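Bomside Slots - your questions

Quick answers, updated when we get a minute. Last tidy-up July.

What is Bomside?
A review site for online slots. We play them, write them up, score them. We don't run games and we don't hold your money.

Who makes the games you cover?
Mostly smaller studios. Trireo and Betier get the most space at the moment, Piątek a bit less as they only put out a few titles a year.

Do I have to sign up to read reviews?
No. Sign up only if you want to leave comments or save favourites.

How do you score a game?
Out of 5. Graphics, sound, base game, bonus round. Half marks allowed. A slot gets at least 4 sessions before anyone writes a word about it, more if the bonus wont trigger.

Can I play for free first?
Usually. Look for the Demo button under the title. Same maths as the real thing, play credits only. Some studios pull there demos after launch - nothing we can do about that. 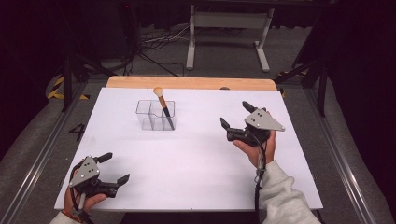 Themes are the thing we get asked about most, so we sort every slot by theme as well as by studio. Egypt, fruit, fishing, fantasy, the usual. The Beauty & Glamour tag is newer and covers salon games, catwalk games, anything where the reels are full of lipsticks and perfume. A fluffy cream makeup brush with a black handle, standing in a clear organizer box, is just the sort of thing that turns up as a mid-value symbol. Colour filter coming later.

What does volatility mean?
How bumpy the ride is. Low = small wins, more often. High = long dry spells, then maybe something bigger. Maybe nothing.

What's the biggest win you've had on a review?
3,886 times the stake, on a Betier game, in demo mode. So, no money.

A link is broken / a game is missing
Use the contact form. We answer within 7 days, most times sooner.

Do you take payment for good scores?
No. Ads are marked as ads.

Is there an age limit?
Yes. Legal gambling age where you live, and that varies by province. If it's stopped being fun, set a limit or close the account - your casino's help page has the tools for both.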